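Can a robot tidy up your drawings?

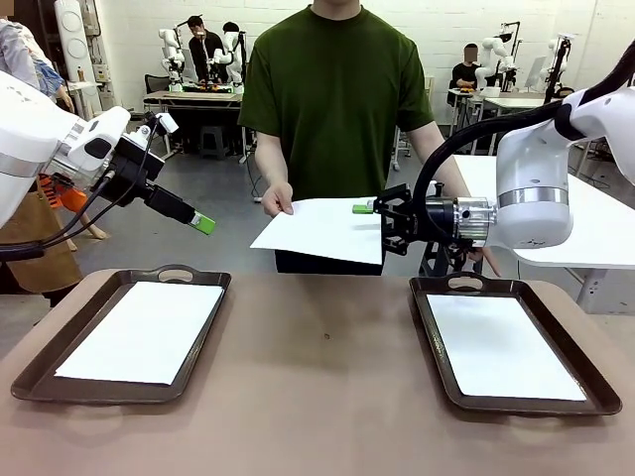
A sheet of paper is held out to the arm on the right. Two trays wait on the table.

People who build robots like to say that their machine can "help around the house". When you hear that, ask a simple question. Help with what, and how well?

At the Huldale shared workshop, a group of grown-ups and older children has been building a robot they call Skullalel. The job they picked for it sounds very dull. It has to take a sheet of paper and put it flat in a tray. You could do that when you were two. So why does a robot with two big arms find it hard?

Why paper is a pest

Pick up a wooden block. It stays the same shape, whichever way you hold it. Now pick up a sheet of paper by one corner. It flops, and if you walk quickly it flaps about as well. A robot's program has to deal with all of that, and paper never flops the same way twice.

Then there is the grip. Your fingers have skin that can feel a sheet as thin as a leaf. The robot in the photo has a gripper at the end of each arm, with green fingertips. Squeeze too hard and the paper creases. Squeeze too gently and it slides to the floor.

Did it work?

Sometimes. The group kept a tally, and I asked to see it, because "it works" can mean a lot of things. They had tried 103 handovers. In 85 of them the paper ended up in a tray. That leaves 18 that went wrong. Most of those were drops, and a few sheets were badly crumpled.

Is that good? For something made by people in their spare time, I think it is. But imagine a friend who dropped your homework that often. You would stop handing it over.

Şengül Duman, who wrote much of the program, did not mind me saying so. "It can't find the paper by itself yet," she told me. "Somebody has to hold it out in the right place."

Look at the photo again and you will see a person doing just that. This is worth remembering when you watch a film of a clever robot. Look for the people. Who put the things on the table? Who is standing close by? How many goes did it take before the one you are watching?

Could you build one?

Not one this big, but you can make a gripper at home. Use two lolly sticks, a rubber band and a peg, with a bit of rubber glove glued to the tips. Ask an adult to help with the glue. Try to pick up one sheet of paper and lay it in a box lid without bending it. Do it 19 times and write down every result, including the bad ones.

Then try again with the tips bare, and see if the rubber made any difference. I thought it would help a lot. In my kitchen it helped a little.

Words to know

Gripper: the part of a robot that holds things.
Handover: passing something from a person to a robot, or back again.
Tally: a count you keep as you go along.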